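Why Doesn't the Table Get Burned? The Science of Mats, Coasters and Trivets

Level: ages 8 to 11
Reading time: 10 minutes

Look at a table that has been set for a meal. Before any food arrives, there are already several flat things on it. There may be a mat under each place, a small disc under each cup, and a larger disc in the middle for a hot dish. They do not look very interesting. Each one has a job, and each job can be explained with some simple science.

This page covers what these flat things are called, how heat moves through them, why some are rough and some are smooth, and why a fork is made of metal when a mat is not.

Names for flat things

A place mat goes under the plate, fork, knife and spoon. It is usually a rectangle or an oval. It can be made from cloth, paper, cork, woven straw or plastic.

A coaster goes under a cup or a glass. It is small, because a cup is small. Many coasters are round or square.

A trivet goes under a hot pot or dish. The word comes from an old word meaning "three-footed," because the first trivets were iron stands with three legs that stood near a fire. Many modern trivets have no legs at all. They are flat pieces of wood, cork, stone or silicone.

A charger is a large, flat plate that sits under the dinner plate. Food is not put directly on it. It is mostly for decoration.

People often mix up these names. A small trivet and a large coaster can look the same. The way to decide is to ask what will be set down on it.

How heat moves

Heat always moves from a warmer thing to a cooler thing. It keeps moving until both are at the same temperature. A hot dish on a table gives heat to the table. The table gets warmer and the dish gets cooler.

When two things touch and heat passes between them, this is called conduction. Some materials conduct heat quickly. These are called conductors. Metals are good conductors. Other materials conduct heat slowly. These are called insulators. Cork, wood, wool and air are insulators.

A table top can be damaged by heat in more than one way. Varnish, the clear coating on many wooden tables, can turn soft or cloudy. White rings can appear when heat and moisture get into the coating. Plastic table tops can bend or blister. A trivet slows the heat down so that the table surface never gets hot enough for this to happen.

Why a stone disc works

Slate is a dark gray rock. It formed from layers of mud that were pressed together deep underground for a very long time. Because of those layers, slate splits into thin, flat sheets. A worker can split a block of slate with a chisel and get pieces flat enough for roofs, floors and plates.

Stone is not as good an insulator as cork. Heat moves through it faster. However, a piece of stone is heavy for its size, and it takes a lot of heat to raise its temperature. A cool stone disc can take in heat from a warm cup while becoming only a little warmer itself. This is called heat capacity.

There is a limit. If a very hot pan is left on thin stone, the underside of the stone will become hot too. Some stone coasters have felt or rubber feet on the bottom. The feet stop the stone from scratching the table, and they also leave a gap filled with air. Air that cannot move around much is a good insulator, so the gap helps.

Not everything that looks like stone is stone. Ceramic, concrete, pressed fiber and coated metal can all be made dark and speckled. It is hard to tell them apart by looking. Weight, sound and temperature give better clues. Real slate feels cool, makes a dull click when tapped with a fingernail, and is heavier than plastic of the same size.

Rough and smooth

Run a finger across a window and then across a brick. The brick is harder to slide on. The force that resists sliding is called friction. Rough surfaces often have more friction than smooth ones, although this depends on both of the surfaces that are touching.

A rough coaster helps keep a cup in place. It also helps with water. When a cold drink stands in warm air, water from the air collects on the outside of the glass. This is condensation. The drops run down the glass and collect at the bottom.

On a very smooth coaster, the water can form a thin film between the glass and the coaster. The film may hold them together, and when the glass is lifted, the coaster comes up as well. A moment later it falls off. On a rough coaster, there are small dips for the water to sit in and small gaps where air can get in. The coaster is more likely to stay on the table.

Rough surfaces have a disadvantage. Crumbs and sauce get into the dips. A rough plate takes longer to clean than a smooth one, and a soft brush does the job better than a flat sponge.

Why the fork is metal

A fork has to be thin enough to go into food and strong enough not to bend. Wood can be strong, but a thin wooden prong snaps easily. Metal can be made into thin prongs that hold their shape.

Most everyday forks are made of stainless steel. Steel is mainly iron, mixed with a small amount of carbon. Ordinary steel rusts when it stays wet. Stainless steel also contains a metal called chromium. Chromium joins with oxygen from the air and makes an extremely thin layer on the surface. This layer protects the steel underneath. If the fork is scratched, the layer forms again by itself.

The parts of a fork have names. The prongs are called tines. The slots are the spaces between the tines. The place where the tines meet is called the root. The narrow part that leads to the handle is the neck.

Metal conducts heat well, so a fork left standing in hot soup becomes warm at the handle. It also feels cold when it is first picked up, even though it is at the same temperature as everything else in the room. The reason is that the metal carries heat away from the fingers quickly. A cloth mat in the same room does not feel cold, as it carries heat away slowly.

Why mats have patterns

A mat has three main jobs. It protects the table from scratches, it catches spills, and it shows where each person's place is. A pattern is not needed for any of these, but it is useful in other ways.

Small repeated shapes, such as dots, make little stains harder to notice. The eye sees the whole pattern before it sees one extra spot. Stripes help a person line things up. A pale mat also makes dark objects stand out, so a dark dish or disc is easy to see against it.

Patterns made of dots in straight rows are called grids. In a grid, the distance from each dot to the next is the same all along the row. Printing a grid evenly takes care. If the cloth or plastic stretches while it is being printed, the rows will bend.

Try it: the coaster test

Ask an adult before starting. Use warm water from the tap. Do not use boiling water.

What is needed:
2 cups that are the same
2 different coasters, such as one of cork and one of stone
A jug of warm tap water
A timer

What to do:
1. Leave both coasters on the table until they are at room temperature.
2. Touch each one with the back of the hand. Write down which feels cooler.
3. Pour the same amount of warm water into each cup.
4. Put one cup on each coaster and start the timer.
5. After 10 minutes, lift the cups. Touch the top of each coaster where the cup stood, then turn it over and touch the bottom.
6. Write down which parts feel warm.

What to look for: the top of the cork may feel warm while the bottom does not. The stone may feel slightly warm on both sides, or it may hardly seem to have changed. The result depends on how thick each coaster is, so measure the thickness with a ruler and write that down as well.

To make the test fairer, use a thermometer. Hands are not accurate, and they react to how fast heat moves as well as to temperature.

Words to know

Condensation: water vapor in the air turning into drops of liquid water on a cool surface.
Conduction: heat passing between things that touch, or through a solid.
Friction: a force that resists sliding.
Heat capacity: how much heat a thing must take in to become warmer by a certain amount.
Insulator: a material that heat moves through slowly.
Tine: one prong of a fork.

Questions readers have sent in

Can a coaster be used as a plate? Only if it is marked as safe for food. Some coatings and glues are not meant to touch food.

Can slate go in the dishwasher? Check the label. Thin layers can flake off in some machines, so washing by hand is the usual advice.

Does a mat keep food warm? Only a little. Most of the heat leaves from the top of the food, into the air. 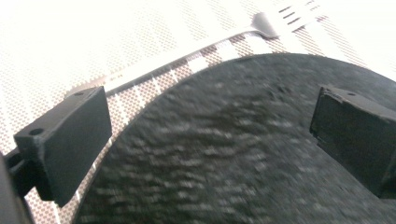
A stainless steel fork on a dotted mat, with a dark, speckled disc in front.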